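Handier forum > Storage and tidying > Plastic bins for soft toys, one or two?

turnip_lane
Posts: 37

We've been trying the blue Quintela bins with the orange handles. I bought two and they sit side by side on the table for now. The soft toys are small white ones and the question is whether they get a bin to themselves or share with everything else. Opinions welcome, I have to order more by Sunday.

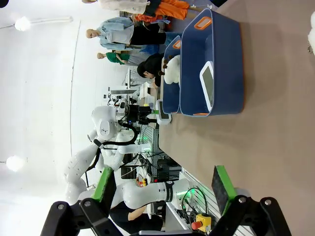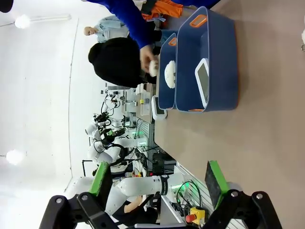
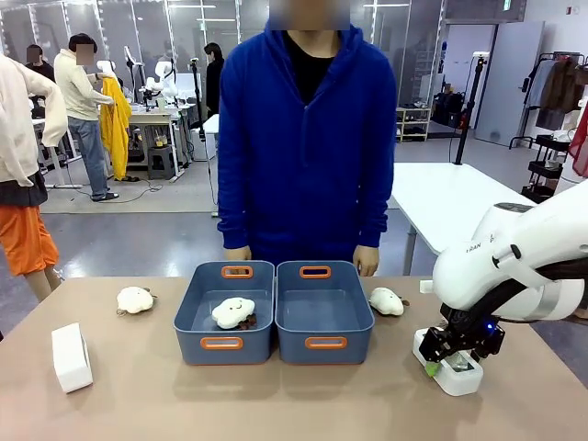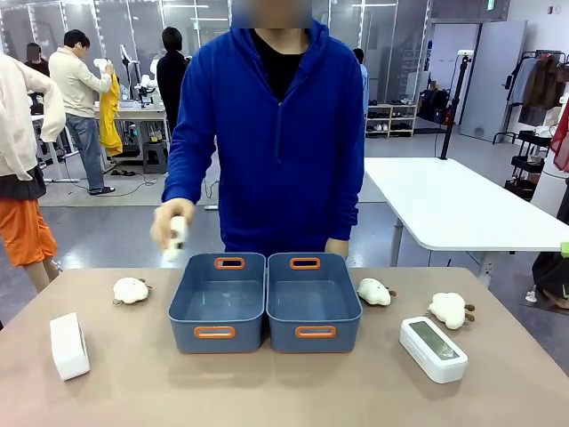

oddsocks7
Posts: 1516

Keep them separate. In the first picture there's a tablet in one of those bins, and I wouldn't put anything with a screen in a toy bin. Someone will drop something on it.

gravelpath
Posts: 30

Disagree. It's a few small toys. One bin, soft things at the bottom, tablet on top. Two bins for that little is a waste of a shelf.

oddsocks7

Tablet on top is fine until somebody wants a toy from underneath. Then it comes out, gets put on the floor and gets stood on. We had that with ours in February.

gravelpath

Then keep the tablet on a shelf. It's still one bin of toys.

turnip_lane

The tablet doesn't live there, so that part is easy. Are those sheep in the last picture all right with no lid over them? White plush goes grey very quickly in our house.

mopandgo

I use the Eruvent boxes with the clip lid for anything white. They cost more and the clips are stiff, but the dust stays out. For toys that get used every day I'd leave them open. Lids go missing.

gravelpath

Agree on lids. Ours lasted a week.

turnip_lane

Thanks all. I'll keep the two blue ones, toys in one and odds and ends in the other, and get one with a lid for the things we don't use much. Does anyone know if the Eruvent ones stack?

mopandgo

They do with the lids on. Without, they slide into each other and jam.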